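Touring Board > Vans and Motorhomes > Winter touring, payload and water

Pindness to Cabral – weight and tank questions

L_Kramer
12/2/19
We leave for Cabral in April and stop at Britura on the way. The weighbridge gave 1,990 kg on the rear axle with a full water tank. I intend to travel with the tank a quarter full and fill up on site. Any objections?
Ludger Kramer

stelura_bound
None. Water behind the axle counts for more than its own weight. Move the awning forward as well.

Rocío Ulloa
I disagree about the tank. The tap at Britura is shut off until Easter and the next one is 276 km on. We needed 12 litres a day for two people, washing up included.

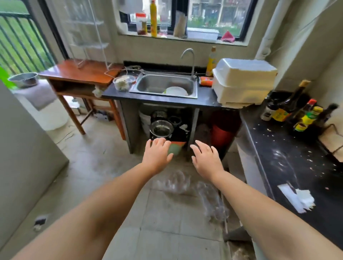

Sink and lower shelf, green and orange basin.

L_Kramer
The site's page says the tap is open all year.

Rocío Ulloa
The page is out of date. I rang them last winter and was told the same as the year before.

stelura_bound
Half a tank, then. Still no reason to carry it full over the pass.

gap_year_at_60
Does anyone take proper glasses? Ours go in socks in the top locker. Five seasons, one breakage. 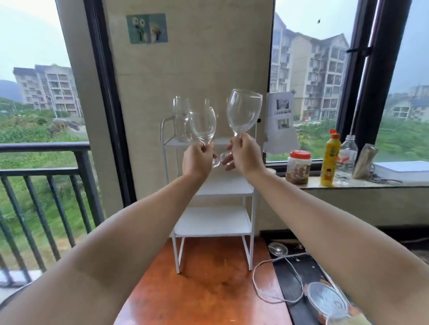 Re: tyre pressures for the same trip

L_Kramer
Separate matter. The door plate and the tyre maker's table give different rear pressures.

stelura_bound
Use the table, with your measured axle load. Check them cold.

Rocío Ulloa
Agreed on that one.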